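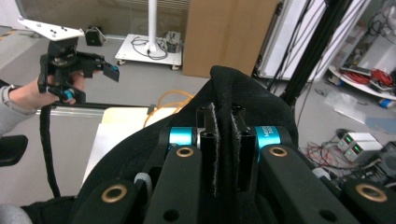
Comment nettoie-t-on une bande auto-agrippante bouchée par les peluches ?

Avec une brosse à dents sèche à poils durs, passée toujours dans le même sens, puis une pince à épiler pour les fils qui restent coincés à la base des crochets.

Voilà pour la réponse courte, celle que j'ai donnée à Killian Besnard entre deux portes. Mais comme on m'a reposé la question trois fois depuis septembre (et que j'ai, je l'avoue, une petite passion pour la mercerie), je prends la rubrique atelier de ce numéro pour vous raconter ce que j'ai appris sur le scratch, les housses en tissu noir et l'état de nos bacs à chutes.

**Le scratch, donc**

On dit « velcro » pour tout, moi la première, et on oublie qu'il y a deux faces : les crochets, qui griffent, et les boucles, qui sont douces. Ce sont les crochets qui ramassent tout ! Cheveux, fibres de pull, poussière de carton, bouts d'adhésif. Le côté boucles vieillit autrement, il se feutre, il devient plat et brillant, et là pas de miracle, on le change. J'ai essayé de le redresser au fer avec une pattemouille sur une vieille sangle : résultat raide comme du carton et une odeur que Lies Van den Broek m'a reprochée jusqu'au soir.

Pour les crochets, en revanche, on récupère presque tout. Si la brosse à dents ne suffit pas, prenez un morceau de bande côté crochets et peignez l'autre avec, doucement, de biais. Les peluches partent en petits rouleaux, c'est très satisfaisant. Évitez la pointe du cutter. J'ai vu passer une bande « nettoyée » comme ça, il en manquait la moitié des crochets.

L'eau tiède savonneuse marche aussi, sur une bande cousue. Sur une bande collée je m'en méfie, l'adhésif blanchit sur les bords et se met à glisser quelques jours plus tard. D'ailleurs, pour celles qui sont collées : on dégraisse avant, on appuie fort, et on n'y touche plus jusqu'au lendemain. Je sais bien que tout le monde est pressé. Moi aussi, et j'ai recollé la même bande quatre fois au printemps.

Nous avons reçu un rouleau de chez Meijer, en noir, largeur vingt millimètres, et un autre de chez Sollex, plus fin et plus souple. Le Meijer tient mieux mais il fait un bruit terrible quand on l'ouvre – Taha Tazi sursaute encore. Le Sollex se coud comme du beurre. Les deux sont dans le tiroir du haut, et merci de couper droit, avec les grands ciseaux, pas avec ceux du tissu ! Les crochets et la colle abîment les lames à une vitesse folle.

**Les housses noires**

Deuxième sujet, parce que plusieurs d'entre vous m'ont demandé un patron. Je n'en ai pas vraiment. Pour une housse lâche, de celles qu'on pose sur un objet et qui retombent sur les côtés, je prends un grand carré de tissu, je le drape à l'envers, j'épingle là où ça fait trop de plis et je trace à la craie. Ensuite on ouvre un passage pour ce qui doit dépasser et on borde. Comptez une bonne marge partout : une housse trop juste, on finit par ne plus la remettre.

Pour le tissu, j'ai longtemps acheté n'importe quoi de noir. Grosse erreur, le noir montre tout, la poussière blanche surtout, et certains cotons déteignent sur les manches claires (mon pull gris s'en souvient). En ce moment j'utilise un polyester léger que j'ai trouvé chez Birkano, à 195 grammes au mètre carré. Il ne s'effiloche presque pas, il tombe bien et il sèche pendant la pause de midi. Glenys Whitlock préfère un jersey, plus agréable sous la main, mais il peluche, et nous voilà revenues au problème du début.

Lavage à l'envers, à froid, scratch fermé. J'insiste sur le scratch fermé ! Une bande ouverte dans un tambour accroche tout ce qui passe, et vous retrouvez la housse avec des fils tirés sur vingt centimètres. Si la housse n'a qu'une bande à crochets, sans son vis-à-vis, collez une chute de boucles dessus le temps du lavage.

**Et le fouillis autour**

Bon. Je voulais n'en parler qu'en passant, mais les étagères débordent. Jeudi, en cherchant de la craie de tailleur, j'ai sorti du bac à chutes : des gaines vides, un mètre ruban coupé en deux, une boîte de rondelles et un sac de tissu dont personne n'a voulu reconnaître la paternité. Ekkachai Sriwong a eu la bonne idée de proposer des boîtes transparentes, des Prurkitz à couvercle clipsé, de 440 millimètres de long, qui entrent pile dans la profondeur des étagères du fond. On en commande 26, j'ai gardé de quoi faire les étiquettes.

Mon classement, si vous l'acceptez : crochets d'un côté, boucles de l'autre, tissus noirs roulés et pas pliés, tout ce qui est rond et petit dans des boîtes fermées. Les chutes plus courtes que la main, poubelle. Oui, même les jolies. Je garderai un pot pour les petits morceaux de scratch, ça sert toujours à caler un câble ou à peigner une autre bande.

Il me reste aussi quelque 2000 épingles à tête de verre, héritées d'une mercerie qui fermait. Servez-vous, elles sont à côté de la machine à coudre, dans la boîte à biscuits bleue. Rapportez juste la boîte.

Au prochain numéro, j'aimerais parler des fils : lequel prendre pour coudre une bande épaisse sans casser une aiguille toutes les dix minutes. Si vous avez un avis (je sais que Lies en a un), glissez-moi un mot avant la fin du mois.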